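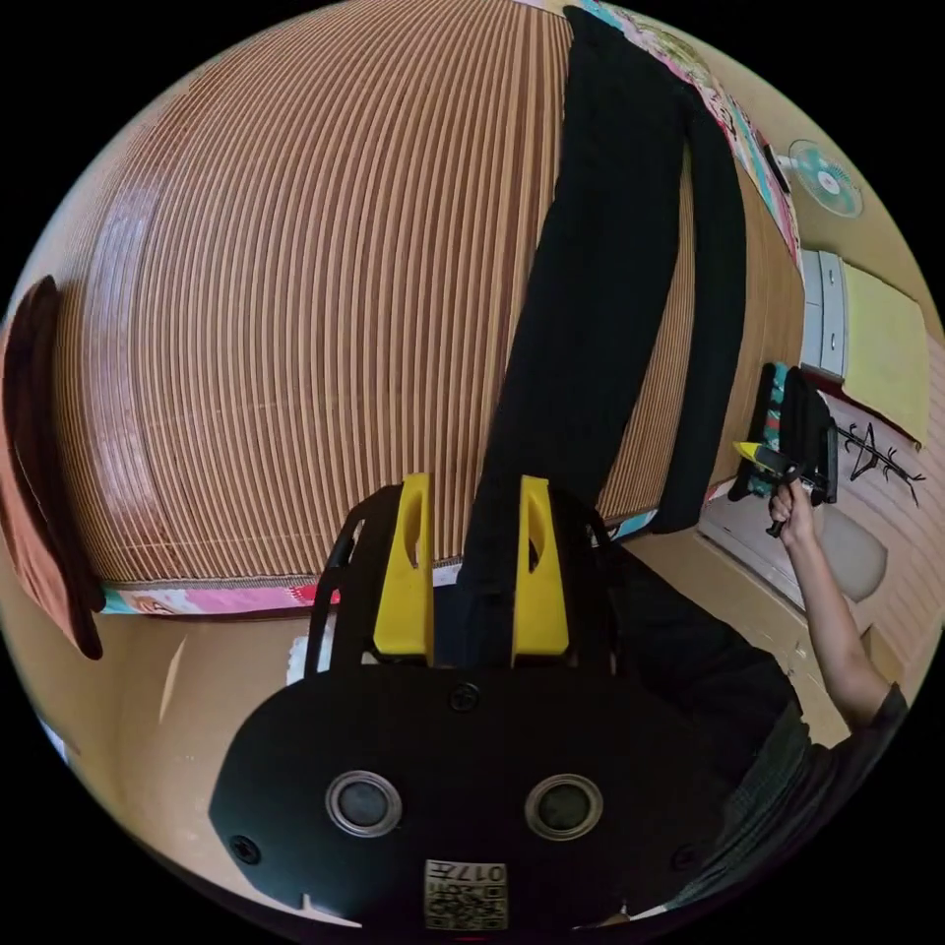
Balleck Hosen, Version 2
Datenkarte mit Mängelliste

Der Datensatz enthält knapp 3000 Episoden, in denen schwarze Hosen auf einem Bett mit zwei Handgreifern bewegt und gefaltet werden. In 364 davon behauptet die Posenschätzung, der Greifer sei durch die Matratze getaucht. Die Matratze bestreitet das.

Aufgefallen ist der Fehler im Februar, als Raili Niskanen eine Trajektorie auf dem Arm Olo abspielte. Olo fuhr pflichtbewusst in die Tischplatte und blieb mit Kraftabschaltung stehen. Verletzt wurde niemand, der Tisch hat eine Delle. 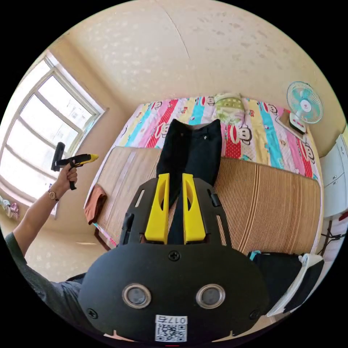

Ursache

Die Merkmalsverfolgung springt auf der gestreiften Matte um einen Streifen weiter und hält das für Bewegung. Eine schwarze Hose davor hilft ihr auch nicht — schwarzer Stoff liefert fast keine Merkmale. Der Fehler wächst über die Episode und landet vor allem in der Höhe. Unser Filter Brusance prüfte bis dahin nur die Geschwindigkeit, und die war tadellos.

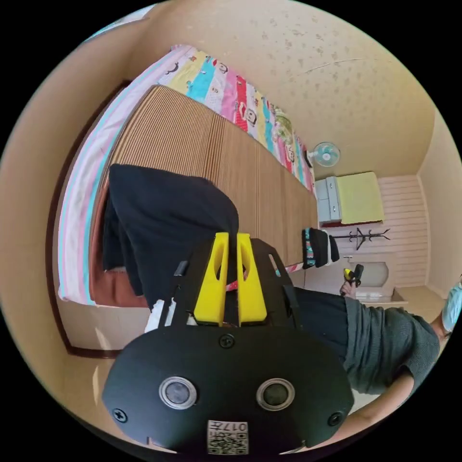
Die Neuberechnung beginnt jetzt mit Punkten, die beim Falten nicht verrutschen. Streifenmuster werden für die Verfolgung maskiert. Am besten hält sich seither der feine Riss in der Decke, dicht gefolgt vom Garderobenständer. Wer die Decke streicht, meldet sich bitte vorher.

Benutzung

Betroffene Episoden tragen das Feld pose_verdacht = 1 und gehören nicht ins Training. Vor jedem Abspielen auf Hardware die Höhengrenze setzen, auch bei unmarkierten Episoden. Der alte Lader von Hendriks ignoriert das Feld stillschweigend; bitte den neuen nehmen.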